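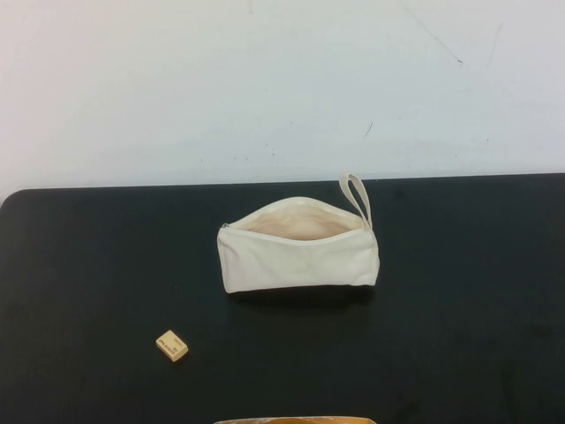
Stiff zipper on cotton canvas pouch after washing
Posted in Sewing and Mending

Floor Vermeulen
I sew small pouches from undyed canvas, mostly for pencils and makeup, and sell a few of them at the September market in Edosby. They have a light cotton lining and a metal zipper across the top. I used to tell buyers to spot clean only. Last month I decided to wash one properly to see if I could change that advice.

I put it through a cold gentle cycle, zipper closed, and let it dry on a towel overnight. The canvas came out fine apart from some shrinkage, but the zipper is now very hard to move for the last 2 inches at each end. The middle is OK. The zipper tape also looks wavy where it was flat before.

The canvas is the medium weight from Hukik. I did not prewash it. The tape is polyester as far as I know, but the packet only says "metal zip, 12 in." Is this a problem with the zipper or with the fabric? And is there any way to save the one I washed? I have 6 more cut out and not sewn yet.

3 replies

Etelka Virág
It's the fabric. Unwashed cotton canvas shrinks and polyester tape doesn't, so the tape ends up longer than the seam it is sewn into and has to ripple. The ends are worse because that is where you have the side seams and the most layers pulling on it.

For the one you washed, try this before you take anything apart:

Dampen the canvas along both sides of the zipper with a spray bottle. Close the zipper. Pin the pouch to an ironing board by the ends and pull it gently until the tape lies flat. Press with a medium iron through a cloth, staying off the teeth. Leave it pinned until it is completely dry, overnight if you can. You will get back some of the length but probably not all of it. Then run a plain candle or a bit of beeswax along the teeth and work the slider back and forth. Wipe off the extra or it will mark the lining.

If it is still tight after that, unpick the topstitching for 4 inches at each end and see if the slider moves freely. If it does, the seam was the trouble and you can restitch it a little farther from the teeth. I leave a quarter inch between the teeth and the fold on anything that will be washed. A standard zipper foot tends to put you closer than that if you let it.

For the ones you haven't sewn, wash the pieces now. They will shrink and fray, so zigzag the edges first, and trim them all to the same size afterward. Your pouches will be slightly smaller than the pattern. Check the length of the zipper against the new pieces before you sew. Wash the lining too. I have had a lining shrink more than the outside and pull the whole bag in at the top.

hemline_bart
I just use pencil on the teeth. Works every time. Soap also works.

Skarnorus Mending Table
Agree with the first answer. One thing to add: check the ends of the zipper for a bit of lining caught behind the slider. Loose lining moves around in the wash and it can look just like a stiff zipper. Turn the pouch inside out and look from the back.

Also, hot water will make this a lot worse than cold. If you change the label, I would put "hand wash cold, reshape while damp" and leave it at that.

Floor Vermeulen
Thanks. I did the damp pressing and the wax and the left end is nearly normal. The right end is still tight, and I found a fold of lining stitched in with the tape there, so that one was my mistake. I'll unpick it this weekend. The other pieces are zigzagged and in the wash now. Does anyone know if the heavier canvas from Vigfúsdóttir comes already shrunk? Their website doesn't say.

Etelka Virág
Mine did not. It lost more in length than in width, so cut a test square and wash it first.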